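Gidholm drops its print catalog and puts the money into email

Fri 14 July

Some news from one of our longest-running clients, and I've been itching to share it! Gidholm, the garden furniture people I've been bugging about their mailing list for years, have printed their last catalog. The January edition was the final one. From now on the whole budget for it goes into email and a small run of postcards.

If you've ever worked on a catalog you'll know how big a deal this is. Theirs was 227 pages long at its fattest, and it ate up most of the fall every single year (photo shoots, price checks, the annual argument over the cover). I wrote copy for a good chunk of it, and I can still recite the paragraph on folding benches if you catch me at the right moment.

So why now? The short version is a test we ran with them over the winter. We took 2,000 customers who had bought something before and split them down the middle. Half got the catalog in the mail as usual. The other half got a series of 14 emails, one a week, each about a single product and written like a note from the store. The email half spent more, and they also wrote back, which the catalog people almost never did. One woman sent us three paragraphs on how she oils her table.

Eero Lehtinen, who runs marketing at Gidholm, was the one I expected to put up a fight. He started out in print and he loves paper. He looked at the numbers, went quiet for a bit and then asked whether the postcards could at least be on the thick stock. Yes, Eero, they can!

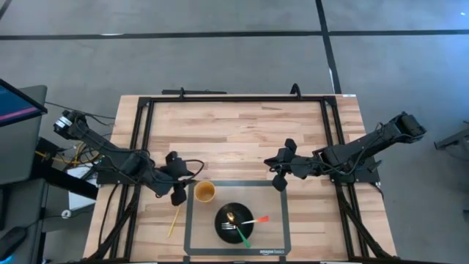

The postcards are my favorite part of the plan. They'll go out four times a year to people who haven't opened an email in a long time, with a handwritten-style line on the back and a short web address that's easy to type. We tried the same thing with Prakton last year, on a much smaller scale, and it woke up a lot of sleepy names on their list. Prakton sells shelving, so I'm hoping chairs and sun loungers will do even better.

There was some cleaning up to do first. Gidholm's list lived in two places, an old Lahtinen database and a newer one in Prostum, and the two did not agree on much. We merged them in the spring and pulled out 1,032 duplicate names. One man was in there five times under five spellings, and he'd been getting five catalogs. He called the store to ask if he'd done something wrong when the extra four stopped coming.

I get asked a lot whether this means print is finished, and I don't think so at all. I have a client selling sewing patterns whose customers would riot if the booklet stopped, and they'd be right. Gidholm's buyers are mostly looking on their phones in the evening, with a tape measure in the other hand - they want to know how wide the thing is and when it can be delivered. A short email answers that faster than page 140 ever did.

If you're weighing up the same kind of switch, I'd say run the split test before you cancel anything with the printer. Give it a full season. Pick customers who've already bought from you, keep both groups the same size, and decide up front what you're going to measure, so you don't end up picking whichever number looks prettiest. We went with total spend per customer and stuck to it, even in week three when the catalog group was ahead and I was getting a little sweaty.

The first of the new emails went to the full list this week. It's about a bench (of course it is), and it has one photo, one link and a reply address that goes to a real inbox at the store. Eero is answering the replies himself for now, and he tells me he's enjoying it a lot more than proofreading price tables.

I'll be doing a write-up of the whole test once the summer sales are in, with the subject lines we used and the two that flopped badly. If you'd like a copy, drop me an email and I'll put you on the list - once only, I promise, and under the right spelling.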